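Ticket: Dishwasher stops mid cycle, code 16, water left in bottom
Product: Kistora built-in dishwasher
Bought from: Zevmont
Status: Closed
Opened: 23 May 2023

Original report

Dishwasher quits partway through the normal wash. Panel shows 127 minutes at the start, runs fine for a while, then beeps and sits at 85 with code 16. Water in the bottom, up over the filter. Dishes soapy. Press cancel and it hums, drains a little, hums again, stops. Same thing on the quick cycle. Rinse only goes through OK maybe every other try.

Already done before writing:
Filter out and washed. Was not that dirty.
Power off at the breaker overnight.
Checked the spray arms, both spin.
Different detergent. No change.

Out of warranty since last August so please don't just tell me to book the free visit, I can't.

Reply from support

Thanks for the report. Code 16 on this model means slow drain. Please check the drain hose behind the unit for kinks, and check the sink connection if you have a garbage disposal. If the disposal was replaced lately, make sure the knockout plug was removed. Let us know the result and whether the pump makes a noise during drain.

Update 1

No disposal. Hose goes straight to the sink drain. Pulled the unit out (pain, two screws under the counter and one was stripped). Hose not kinked that I can see. Blew through it, air goes thru fine. Pump noise yes - low hum, then a sort of rattle, then hum again.

Put it all back. Ran quick cycle. Code 16 again, same spot.

Update 2

Took the lower rack out and got the filter cup out again with a flashlight this time. There is a small cover over the pump at the back right. Manual says turn and lift. Would not turn. Left it alone for the night, didn't want to snap it.

Question for support: is that cover a quarter turn or does it just pull? The drawing in the manual is useless, it shows a different model I think.

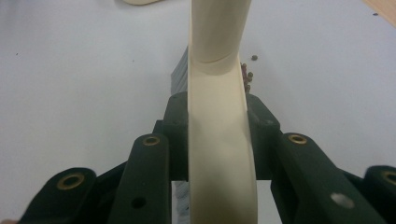
Anyway got the cover off before anyone answered. Pulls straight up once you push the little tab toward the back wall. Not a turn at all. Somebody should fix the manual, page 119.

Under it: a piece of glass, size of a fingernail, and a twist of label from a jar. Glass was jammed next to the impeller. Got it out with pliers. Wear gloves, I didn't.

Impeller now turns by hand, kind of jumpy, feels like magnets. Is the jumpy part normal?

Reply from support

Yes, the stepped feel is normal for this pump. Sorry about the wrong drawing, we have passed that on. Please refit the cover until the tab clicks, pour in a little clean water and run cancel/drain. It should empty in one go. Then run a full normal cycle and report back.

Update 3

Drain test good. Emptied in one go, no rattle.

Full cycle: went past 85, no code. Thought we were done. Finished but there was still a puddle in the bottom, way less than before, just covering the filter. Ran it again, same puddle. No code this time either.

Tried the store in case it was a known thing. Zevmont says call Mahlangu for repairs, Mahlangu says they can come out in two weeks and the visit costs money even if they find nothing. So no.

Reply from support

A little water under the filter is normal. Water over the filter is not. Please check that the drain hose has a high loop under the sink. If the hose was moved when you pulled the unit out it may have dropped, and sink water can run back in.

Update 4

OK that was it. The clip that holds the hose up under the sink had popped off when I slid the machine back, so the hose was lying on the cabinet floor. My own doing. Zip tied it up high against the underside of the counter, as high as it would go.

Ran normal cycle twice. No code, no puddle, dishes clean. Start time still says 127, which it always did.

Only thing left, the Wondo rinse aid light came on after all this and stays on with the tank full. (Wondo is the brand of the rinse aid, not the light, sorry, typing fast.) Can live with it. Or is there a reset?

Reply from support

Hold the rinse aid button until the light blinks, then let go. If it comes back after a few washes, wipe the inside of the dispenser cap with a dry cloth and close it again.

Update 5

Held it, blinked, light off. Please close.

For anyone who finds this with code 16 and a rattle: check under the pump cover first, before you drag the whole thing out like I did. Push the tab back, pull up. And look at the hose under the sink before you put your tools away.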